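Progress report to Muvalley, March. Household Tidying Trials, humanoid unit ("Kirum")

From: Regula Kälin, for the Thongdee bench team
To: Gert Le Roux, Muvalley
Cc: Somkiat Rungrueang, Montri Phromma

Gert, sorry this is short on polish, writing it between resets. You asked for the fault first and the numbers second so that's the order.

## Short version

- We had a safety stop that didn't stop. Right arm kept moving for 757 milliseconds after the pendant button was pressed. Limit we agreed with you is a good deal less than that.
- No one hurt. One bent drawer runner, one cracked finger shell on the right hand.
- Cause found, we think. Cable strain at the right wrist plus a bad default in our own software. The second one is on us.
- Powered trials were suspended, now running again at reduced speed with two people in the room.
- Milestone 3 will be late. New plan further down.

## What happened

Drawer task. Robot reaches to the little cabinet at the desk, opens the drawer, places or picks a flat item, closes it. We've done this one to death, it's the boring one, which is why we had it down as the warm-up run each morning.

On the run in question the arm had finished the open and was going for the place. Wrist started to hunt, small back and forth twitches, maybe a finger width. Somkiat was on the pendant and called it, pressed stop. Arm didn't freeze. It carried on down and forward, pushed the hand into the drawer front, and only then went limp. Log has it at 757 ms from button to motor current zero.

Somkiat pressed it a second time on the way, log shows that too. Second press did nothing as the first was already queued.

Dace pulled the main power at the wall after the arm had settled. Robot stayed up on its hoist strap. She then wrote everything down before anyone touched anything, which saved us a lot of arguing later.

## Why

Two things at once. Either one alone would have been a nuisance.

**1. Wrist cable.** The black cable to the right wrist connector comes off the side of the housing and has to make a loop before it runs back along the forearm. With the wrist turned out and reaching low, the loop gets pulled tight. Montri put a meter on it and moved the wrist by hand, and the encoder line drops out for very short moments near the end of travel. Controller sees a jump in wrist position, tries to correct, jumps back, corrects again. There's your twitch.

The posture that does it is the low one, hand over the cabinet top with the drawer open beneath. That's the pose we use for the card pieces and thin flat items, where the hand has to come in from the side and pinch. At desk height the same cable has slack to spare.

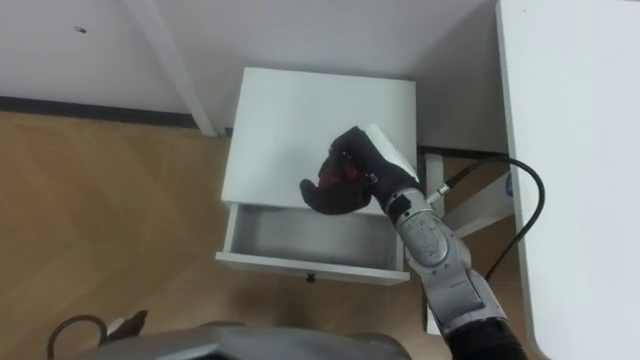

**2. Stop handling.** When the encoder line drops, the arm controller goes into a recovery state and holds off new commands until it has a clean reading. Our stop request was being sent as a *command*. So it sat in the queue with everything else. It should never have been in that queue. The vendor guide offers a separate hard line for it and we wired that to the legs and the left arm and, after the right arm was swapped out in the summer, did not wire it again on the right. Nothing in our post-swap checklist asked for it. There is now.

I signed off that checklist. Gert, you will want a name so it's mine.

## What we checked afterwards

- Read back every stop event in the logs since the arm swap. There are 93. Eleven of them show a delay on the right arm over the limit. Most were short and the arm wasn't near anything so it was never noticed.
- All eleven have encoder dropouts in the second before. None of the other 82 do. So I'm fairly comfortable about the cause, less comfortable that it was sitting in our logs for months.
- Left arm: clean. No dropouts, stop times inside the limit.
- Legs: clean, same story.
- Pendant battery and radio: fine. Was everyone's first guess, wrong guess.
- Hand: finger shell cracked, tendons ok. Montri has glued it for now, replacement on order.

We have not checked the waist joint. It is on the hard line on paper. Dace wants to do it with the covers off and I agree, it needs most of a day. Until then waist is locked in software and nobody is to unlock it, that includes me.

## Fixed so far

1. Right arm on the hard stop line. Tested at desk height, low, and across the body, with the encoder plug deliberately pulled. Every stop inside the limit.
2. Wrist cable replaced with a longer one, loop moved outward, clamp added halfway up the forearm. Not pretty.
3. Stop request taken out of the command queue for all joints.
4. Software end-stop on wrist rotation, brought in a few degrees from where the dropouts began.
5. Top speed of both arms cut to half until you tell us otherwise.
6. Two people for any powered run. One on pendant, doing nothing else. Not typing, not holding a coffee.

## Not fixed

- The cable bundle on the back and left side of the torso. It hangs, it drags, and one line goes right down to the floor. It wasn't the cause this time but I don't like it. When the robot steps sideways somebody has to mind that cable with their foot or their hand, and that puts a person inside the reach of an arm. That's the bit I would ask you to worry about.
- Desk runs still need the robot standing close in with a leg forward, so if the arm does something silly there's not much room to back it off. Moving the stance back costs us reach to the far side of the desk. Somkiat is trying a few positions with tape on the floor.
- Drawer contact. Hand is allowed to push pretty hard on the drawer front before it trips. Limit was set high as the old runners were stiff. Needs setting again with the new ones. 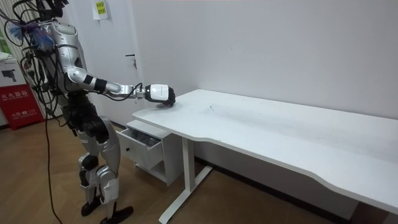 *Right arm out over the near corner of the desk, drawer cabinet part open underneath. Note cable down to floor.*

Montri's proposal for the bundle is a proper backpack frame with one umbilical going up to the hoist instead of down. Drawing is done. Parts are not expensive, labour is three or four days if we don't get interrupted. I'd like to do this before going back to full speed and I'd like your ok to take it from the contingency line.

## Trial numbers to date

Since you need them for the board pack.

- Total task attempts logged on the project: 3467
- Attempts with a stop pressed: the 93 above are only those since the arm swap. Earlier ones are in the last report, method of counting was the same.
- Drawer open, desk wipe and flat item placing all have enough attempts for the midterm comparison. Cup and bottle tasks don't.
- Success rates: I'm holding these back for now. Some of the attempts we marked as plain failures may have been the wrist dropping out, and I would rather send you one set of figures than two. Dace is going through and tagging them. Her first pass suggests flat item placing is the one most affected, which would fit as it's the low posture.

If tagging changes the result by enough to matter I'll flag it seperately.

## Schedule

Milestone 2 (single arm household tasks): done, subject to the tagging.

Milestone 3 (both arms, moving between stations): was due end of next month. Won't make it. Lost time is partly the suspension, partly the backpack if you approve it, partly half speed meaning fewer attempts per day. Asking for five weeks. If the backpack is refused I can pull that back to four but we'd stay at half speed, so you wouldn't gain much.

Milestone 4: no change yet. Ask me again next report.

## Money

Under on consumables. Over on spares, because of the hand shell and the cable, small amounts both. The full sheet comes from Somkiat as usual. No request for new money in this report, only the contingency line for the backpack.

One item to note, we bought a second pendant. The first one works. I wanted a spare on the hook by the door so whoever is the second person has a button too.

## On the reporting side

Incident form went to our safety office the same afternoon. They have asked for two extra things: a drawing of the stop wiring as it is now, and a signed stop test each morning before the first powered run. Drawing is with Montri. Morning test is already happening, takes ten minutes, sheet is on the clipboard.

I have also written to the arm vendor about the recovery state holding off commands. Their guide does mention it, in a footnote in the section on calibration. I've asked for it to be moved somewhere a person might read it. No answer yet.

The audio from the run is kept as well, we had the Fostex recorder going for the voice prompt work and it picked up the button clicks and the knock on the drawer. Lines up with the log to within a few hundreths. Dace has both files if your reviewer wants them.

## What I need from you

- Yes or no on the backpack, contingency line
- Yes or no on five weeks for Milestone 3
- Who at Muvalley signs us back up to full speed. You, or the reviewer? The agreement says "the funder" and that's all it says.
- Whether you want to see the stop test in person. Mornings before 10 am are best, we can run it with the encoder plug pulled so you see the same fault.

Wiring drawing and the eleven log extracts follow tomorrow in a separate mail, they're too big for this one.

Regula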